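Community > Toy Library > Frequently Asked Questions

Leka Toy Library: your questions answered

We lend toys, puzzles and games to families all over Erkerville, and we love doing it! If you've never used a toy library before, think of a book library with more noise. These are the things people ask us most at the desk and by email. If yours isn't covered, come in and ask. We like talking about this stuff, maybe too much.

Who can join?

Anyone who lives in Erkerville or Inivthorpe and has a child in their life. Parents, grandparents, foster families, babysitters, home daycares, the neighbor who watches the twins on Fridays. You don't need to be the child's guardian to have a card in your own name, but you do need to be 18 or over.

What does it cost?

A family card is $10 for the year. Daycares and classrooms pay the same and can borrow more at a time. If the fee is a problem, tell whoever is at the desk and we'll set you up without it. You won't be asked for paperwork.

How many toys can we take home?

Two at a time on a family card, for up to four weeks. A puzzle counts as one toy. So does a whole train set, and people are always delighted when they hear that (the big wooden train is booked well ahead, so put your name down early).
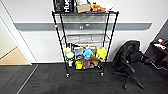
Can I renew a toy if we aren't done with it?

Renew once for another four weeks by phone, by email or at the desk, as long as no other family is waiting for it. After that it has to come back for at least a week before you can borrow it again.

What ages do you cover?

Birth to about the end of elementary school. The baby and toddler section is the busiest. Our board game section is the one that surprises people, though, and it has grown like crazy since Ignacio Aranda took it over. He plays every game before it goes out, and he writes a short note for the inside of the lid with the real playing time, which can be very different from what the box claims. Read the notes! They're great.

How big is the collection?

We had 948 items in the catalog as of the last full check in April. More than 800 of those can be borrowed at any time. The others are being repaired, waiting for a part, or kept for play sessions on site.

What happens if we lose a piece?

Tell us, that's all. Pieces go missing in every house, ours included. Every item has a card listing its parts, so please check it before you bring the toy back and write down what's gone. Small pieces often turn up under a couch months later, and you can drop them through the door slot in an envelope with the toy's number on it. We only charge when a toy can't be used anymore, and then it's half of what we paid.

What if something breaks?

Please don't glue it. We know you mean well, but the wrong glue can make a simple fix impossible. Put all the bits in a bag and hand them to us. Nhi Kiều runs the repair bench and she has brought back music boxes, marble runs and one very sad pull-along duck. Wobbly axles are her favorite.

Do we have to clean toys before returning them?

A wipe with a damp cloth and a little dish soap is plenty. Let everything dry fully before it goes in the bag. We wash and check each toy again before the next family gets it. Cloth toys go through the machine here, so don't run them through yours, and please mention it if anyone at home has been sick.

Can I donate toys?

Yes please, with a few limits. We're happy to have:

- wooden blocks and trains of any brand
- board games with all the parts, or nearly all
- puzzles up to 200 pieces, counted if you can stand it
- dolls, play food and dress-up clothes that can be washed

We can't take car seats, cribs, helmets, anything that has been recalled, or battery toys with a cover that doesn't screw shut. Email before you bring more than one bag. Space is tight, and Vasiliki Moschos, who sorts the donations, would like to keep being able to reach her chair.

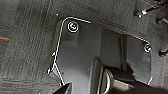

On the carpet

Do you run play sessions?

We do, and they're the best part of the week! Wednesday and Saturday mornings, drop in, free with or without a card. Ívar Ketilsson leads the songs in the second half. Grown-ups stay with their children, and there's coffee.

Can I reserve a toy?

Sure. Give us the name or the catalog number and we'll hold it for a week after it comes in. You can have two holds going at once.

How do I get in touch?

Email is fastest. Phone messages are checked on open days only.

Last updated 2024-09-01

We use cookies to remember your settings and to see which pages get read. By continuing to use this site you agree to our use of cookies. Accept | Manage settings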